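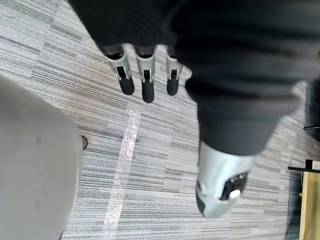 Ploltov, Wed 3 August

Quick one on striped carpet, the gray kind. Floor first, always. Bottles, jugs, anything lying by the chair legs goes to the kitchen before the vacuum comes out. Then go across the stripes, then along them. Slow. Crumbs sit in the lines and you wont see them till the light hits low.

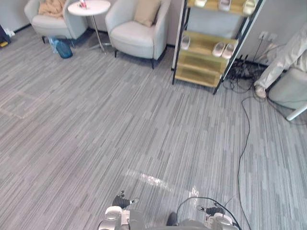

White armchairs next. Shake the throw outside, fold it in three, back over the chair. Cushions get a thump. Side table: damp cloth, top and foot, dry it right away or it streaks. Spills on carpet, blot, dont rub, cold water and a teh tiniest drop of dish soap.
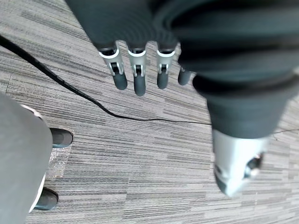 Malte Schwerdtfeger writes that he skips the soap, plain water and an old towel with a heavy book on it overnight.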